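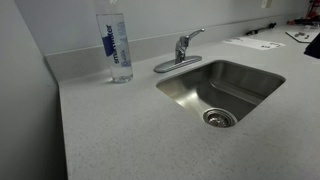

Teleoperação ou guiar o braço com a mão pra ensinar a abrir torneira?

teimosa_de_bancada

Oi, gente! Estou há algumas semanas tentando ensinar um braço a abrir e fechar uma torneira monocomando (levantar a alavanca, esperar um pouco, baixar a alavanca, e só) e empaquei num ponto em que já não sei se o problema é meu jeito de demonstrar, a quantidade de demonstrações ou o software. O braço é um Resance, o controle remoto é o que vem no kit e eu gravo tudo no Clunda, que salva as juntas, a abertura da garra e as duas câmeras.

Até agora gravei 116 demonstrações, todas por controle remoto, todas feitas por mim, em tardes diferentes. Treinei a política com a configuração padrão e o resultado é meio desanimador: o braço vai direitinho até perto da torneira, para em cima dela e fica lá, tremendo de leve, como quem esqueceu o que ia fazer. Às vezes desce e empurra a alavanca de lado em vez de levantar. De vez em quando acerta bonito, aí eu comemoro sozinha, e na tentativa seguinte ele volta a pairar.

Já tentei: treinar por mais tempo (piorou, acho), tirar as demonstrações em que eu errei e corrigi no meio do caminho (ficou mais decidido, mas mais burro, se é que isso faz sentido) e diminuir a velocidade máxima do controle. Essa última deixou meus movimentos mais limpos, só que cada episódio ficou enorme e boa parte dele sou eu parada pensando na vida.

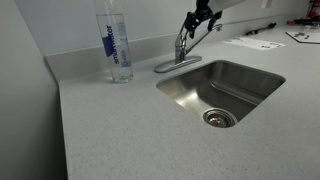

O trecho final é onde tudo desanda, tanto quando eu demonstro como quando o braço tenta sozinho. Com o controle na mão eu levo a garra por cima e, quando chego nessa altura, com os dedos pretos logo acima do bico e um deles apontando pra região da alavanca, eu não tenho noção nenhuma de profundidade. Fico subindo e descendo um tiquinho até "sentir" que encostei, mas sentir não sinto nada, o controle do kit não tem retorno de força. A garrafa à esquerda eu deixo de propósito, porque depois quero que ele aprenda a trabalhar com coisas por perto, mas se vocês acharem que atrapalha eu tiro.

Então são várias dúvidas numa só, desculpa! Vale a pena largar o controle e passar a guiar o braço com a mão mesmo, no modo livre? Dá pra misturar os dois tipos de demonstração no mesmo treino? E quantas demonstrações vocês gravaram até uma tarefa desse tamanho ficar razoável? Vi um tutorial falando em 1.300 episódios e quase chorei.

Qualquer luz ajuda. Só não me mandem comprar outro braço, por favor.

graxa_e_paciencia

Passei por um drama parecidíssimo com a válvula de uma máquina de café, então vou despejar aqui o que funcionou pra mim e você aproveita o que servir.

Primeiro, o pairar em cima da torneira. Você mesma deu a pista quando contou que fica subindo e descendo até achar que encostou, e que passa um tempão parada. A política aprende isso também! Se na maior parte dos episódios, quando a garra está naquela posição, a ação gravada é "não faz nada" ou "sobe um pouquinho, desce um pouquinho", ela vai reproduzir exatamente essa indecisão. Do ponto de vista dela, está te imitando muito bem. Abre uns episódios no visualizador do Clunda e olha a curva de velocidade perto do contato. Aposto que tem um platô comprido ali.

O que eu fiz foi cortar os trechos parados antes de treinar. Cuidado só pra não cortar a pausa entre abrir e fechar, que no seu caso faz parte da tarefa. Aliás, essa pausa merece atenção: durante a espera, a imagem é quase a mesma do começo ao fim, e se a sua política só olha o quadro atual ela não tem como saber há quanto tempo está esperando. Eu separaria em duas tarefas, "levantar" e "baixar", cada uma treinada por conta própria, e deixaria a espera pra um temporizador bobo no código. Menos elegante, eu sei, mas resolveu a minha vida.

Sobre guiar com a mão: eu gosto muito pra tarefa de contato, porque você sente a alavanca ceder na ponta dos seus dedos e o movimento sai natural. O porém é que a sua mão e metade do seu braço aparecem nas câmeras. Na hora de rodar sozinho, essa mão some e a política estranha. Se você quiser ir por aí, tem um truque trabalhoso mas honesto: guia com a mão uma vez, grava só as juntas, volta tudo pra posição inicial, sai da frente e manda o braço repetir a trajetória enquanto as câmeras gravam. Cada demonstração custa o dobro do tempo, e a alavanca tem que estar exatamente igual nas duas passadas. Mas a imagem fica limpa, e se a repetição falhar (a minha falhava direto quando eu esbarrava na base) você joga fora na hora.

Misturar os dois tipos eu misturei e deu certo, com uma condição: a ação gravada precisa significar a mesma coisa nos dois. No controle remoto, o que se grava costuma ser o comando que você mandou. Guiando com a mão, grava-se onde o braço estava. Tem um atrasinho entre uma coisa e outra, e é justo no contato que ele pesa mais, porque o comando passa um pouco "pra dentro" da alavanca e é essa diferença que faz força. Se você repetir a trajetória e gravar os comandos da repetição, fica tudo no mesmo formato.

Quantidade: fechei a minha válvula com 327, já contando só as boas. Antes de gravar mais, porém, eu limparia as que você tem e treinaria de novo. E não jogaria fora as correções! Você disse que tirou os episódios em que errava e consertava e que ele ficou "mais decidido, mas mais burro". Faz todo sentido: são esses que ensinam a voltar pro caminho quando a garra chega torta. Eu corto o erro e deixo a recuperação, começando o episódio já da posição ruim.

A garrafa pode ficar, mas muda ela de lugar entre uma sessão e outra. Se ela estiver sempre no mesmo canto, pode virar referência, e no dia em que alguém beber a água o robô se perde, haha.

mofo77

usa a mão, controle é ruim pra isso. eu tinha um e vendi

a câmera tem que ser no punho tb, se as suas duas são fixas é por isso que vc não enxerga a profundidade

oficina_do_fundo

Vou discordar um pouquinho da resposta da máquina de café, só na parte de guiar com a mão. Com o Resance, o modo livre é meio pesado nas juntas do punho (pelo menos o meu é) e, pra girar a garra na ponta, eu precisava das duas mãos. O resultado eram trajetórias que nenhum ser humano faria de propósito, com umas curvas esquisitas no fim. Pra tarefa de braço inteiro é uma delícia. Pra uma alavanquinha fina dessas eu ficaria no controle e melhoraria o controle.

E dá pra melhorar bastante sem gastar nada:

Coloca a tela da câmera na sua frente e opera olhando só pra ela, de costas pra bancada se for preciso. Parece castigo. Mas se você demonstra usando os seus olhos, está decidindo com informação que o robô não tem. Quando eu comecei a operar só pela tela, descobri que em uma das vistas a própria garra tapava a peça bem na hora do contato, e nenhuma quantidade de demonstração ia consertar isso. Mudei a câmera de lado e regravei.

Usa velocidade diferente pra aproximação e pra contato. No Clunda dá pra prender isso num botão: solto é rápido, apertado é lento. Você chega logo, sem aquele passeio eterno, e faz só o finalzinho devagar.

Escolhe um jeito de encostar na alavanca e repete sempre o mesmo. Isso foi o que mais mudou pra mim. Se metade das vezes você levanta com um dedo por baixo e na outra metade fecha a garra e puxa, as duas maneiras são ótimas, mas a política pode acabar fazendo uma média das duas, e a média é justamente empurrar de lado! Olha os seus episódios com isso na cabeça. Eu iria de dedo por baixo, com a garra entreaberta e parada na mesma abertura o tempo todo, assim é um grau de liberdade a menos pra dar errado. O que tem que variar é o ponto de partida do braço, e bastante.

Quanto ao número, o tal tutorial deve ser o da Mathebula, não? Se for, ele junta várias tarefas no mesmo treino, por isso aquele tanto de episódios. Pra uma tarefa só, na mesma bancada, eu gravo em lotes pequenos, treino, vejo onde ele erra e gravo o lote seguinte partindo dali. Já cheguei a até 2 treinos num dia desse jeito, com o computador roncando a noite toda.

teimosa_de_bancada

Gente, fui olhar as curvas e tem o platô, sim, em praticamente todos os episódios que abri. Tem um em que eu fico tanto tempo parada que achei que o visualizador tinha travado. E confesso: eu alterno mesmo entre dedo por baixo e garra fechada, dependendo do humor, nem tinha percebido.

Vou começar cortando os trechos parados e separando o levantar do baixar, e na terça regravo um lote só com dedo por baixo, olhando pela tela. O guiar com a mão fica pra depois, porque aqui o punho também é duro. mofo77, as minhas duas são fixas, vou ver se arrumo um suporte. O tutorial era da Mathebula, sim!

graxa_e_paciencia

Boa! Quando gravar o lote novo, salva numa pasta separada do antigo e treina uma vez só com ele antes de juntar. E se for mesmo pôr câmera no punho, deixa um pouco de folga no cabo. O meu enganchou na base na primeira volta que o braço deu.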